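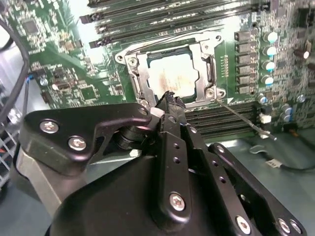 Course Notes / Unit 6: Reading a Demonstration

Notes to accompany the Saturday visit to the Sakavia open day, Gundham. Prepared by Carol Nuttall for the Automation in Practice section. Read these before the discussion session, and bring your own observation sheet with you, filled in or not.

1. What we went to see

Sakavia runs a server refurbishing line at Gundham. Used machines come in, get wiped and tested, and either go back out whole or are broken down for parts. Most of that work is done by hand at benches. For the open day the company showed a robot cell, called Condico in the handouts, that is supposed to take over part of the breaking-down: opening the processor socket and lifting out the processor, then pulling the memory modules one by one.

The pitch, given by Wendelin Hollenstein from the automation group, was that a Condico cell will handle 150 boards in a shift. That number was on the poster and on the first slide, and it came up again in the closing remarks. Write it down and keep it beside you while you read the rest of this, since most of the notes below come back to it one way or another.

2. Why this job is hard

Several of you said on the bus that taking parts off a board looked easy compared with putting them on. In some ways it is. You care less about the exact final position of a part when it is going into a tray. But a used server is a bad thing to hand to a robot, and a few of the reasons were right there in the cell.

The space is tight. The socket frame has screws at its corners and a lever running down the side, with memory slots above it and more memory slots below and to the right. On the far side of the inductors stands a row of capacitors that nobody wants knocked. The gripper has to get its fingers to the socket without leaning on any of that, and the gripper is large. From the wrist camera it takes up a good part of the view, and a finger coming in toward the socket frame hides some of the board it is working on. Think about what that means for a system that relies on seeing where it is going.

Then there is dirt. The processor surface had smudges and streaks on it of the sort old thermal compound leaves. A person wipes it and moves on, and never thinks of it as a step. For a vision system that was tuned on clean metal, a smear can change where it thinks an edge is. For suction it may be worse. I asked which of these had given them trouble and was told that "surface variation is handled in software." Please note that phrase on your sheet. It does not say how, how well, or on what range of boards.

Cables are the third thing. The work was being done with the board in its chassis, and there were loose cables near it. Cables do not stay where the drawing says they are. Every automation project I have worked on had somebody whose real job was moving cables out of the way before the robot started, and that person's time was never in the cycle figure.

3. What was shown

The demonstration ran twice, at 10:30 and again after lunch. Both runs used one model of board. The chassis had been placed in a fixture before we were let in, and the heat sink had been taken off beforehand. Senan Cullinane, who operates the cell, was open about this when asked and said the heat sink screws are still done by a technician at the next bench.

So the piece of work we watched begins after the heat sink and ends before the board leaves the chassis. That is a fair thing to demonstrate. It is also much less than "breaks down a server," the wording on the poster.

In the morning run the cell did the lever, paused for a long time over the frame, and then carried on. In the afternoon run the operator stopped it once and restarted it from the pendant. We were told the stop was precautionary. I have no reason to think otherwise, but a precautionary stop still has to be counted as a stop, and it needed a trained person standing within reach of the button.

I did not time the pause. Yesenia Rengifo did, on her phone, and she will give her figure in the discussion. Two people in the section guessed it before hearing the answer and both guessed far too low. Watching a robot hesitate is oddly absorbing and you lose track. Take a watch next time.

4. The 150

Where does a number like this come from? There are several usual routes, and the people who quote it do not always know which one they are on.

(a) Best cycle, multiplied. You take the fastest clean run and divide it into the length of a shift. No stops, no loading, no bad boards.

(b) Average of successful cycles, multiplied. Better, but the failures have been thrown out before the average is taken.

(c) Boards finished in a real shift, counted at the end, with everything included.

Only (c) is a throughput figure. The first two describe how fast the arm moves when all is well. When I asked which applied, the answer was that the figure was "modeled." My reading is that it belongs under (a) or (b), and until somebody shows a shift log I would treat it that way in anything you write for this course.

There was a second claim, made more quietly. Tobiloba Jibrin, who works on the grasping side, said that in their most recent test set the cell had completed 13 boards in a row without help. I found this the more useful statement of the two. It is small, it is specific, and you can ask sensible questions about it. Were they all the same model? Who chose them? What happened on the next one? He answered the first (yes, same model) and said he would have to look up the others. He did not try to stretch the result into something larger, and I would like your own reports to have the same manner.

Still, do the arithmetic on a run like that before you are impressed by it. If a cell fails on one board in ten, it will get through 13 in a row roughly a quarter of the time by luck alone. A clean run of that length does not separate a good system from a middling one. With 1000 boards, mixed models and every stop written down, we would have something to talk about. I said as much to Mr. Hollenstein, who said that such a trial was planned for February. Good.

5. What counts as help

This is the part I most want you to take away for the assignment. During the day I kept a list of things done by people that the presentation did not mention. It is surely incomplete.

Chassis lifted into the fixture by hand.
Heat sink removed at the next bench.
Cables pushed clear before the start.
Trays emptied between runs.
One stop and restart in the afternoon.
Camera lens wiped before the afternoon run.

None of these is shameful. A cell that does one awkward step well, with a person doing the rest, might be a perfectly good purchase. The benches at Gundham are slow at exactly this step, and bent socket pins are expensive. But you can only judge the purchase if the person's time is on the sheet next to the robot's, and on Saturday it was not.

A practical method: draw a line down the middle of the page. Left column for what the machine does, right column for what anybody does within arm's reach of it. Start when the doors open, before the official start, and keep writing after the applause. Half of my right column came from the ten minutes when the audience was getting coffee.

6. Things I thought were good

I have been told these notes read as though I disliked the day. I did not. The operator answered every question put to him, including the rude ones. The cell was running on used equipment with real grime on it, when a showroom board would have been easier and prettier. We were allowed to stand close, and the view from the wrist camera was left up on the monitor the whole time, so that we could see how little room the fingers have down there. Plenty of companies hide that view and show you the arm from across the room.

I was also persuaded, more than I expected to be, that getting a gripper into that space at all is a real piece of engineering. What I was not persuaded of is that it is ready to be sold by the shift.

7. Assignment

Write two pages on the demonstration for a reader who is thinking of buying the cell and who was not present. State what was shown and what was claimed, and keep them under separate headings. Every figure you use must say who gave it and how it was obtained. If you do not know how it was obtained, write that you do not know.

Do not use the words "seamless," "fully autonomous," or "human-level" unless you are quoting, in which case say whom.

Include at least one question you would put to Sakavia before the February trial, and say what answer would change your mind. Students who missed the visit may work from a classmate's sheet, with the classmate's name on it.

Hand in on paper at the Janssen Building, second floor, in the tray outside my office. The discussion session will start with Yesenia's timing, so have your own guess written down before you come in.

Reading for next time: Unit 7, sections 1 and 2, on counting stops. Skip the worked table at the end of section 2, it has an error in the third row that I have not yet fixed.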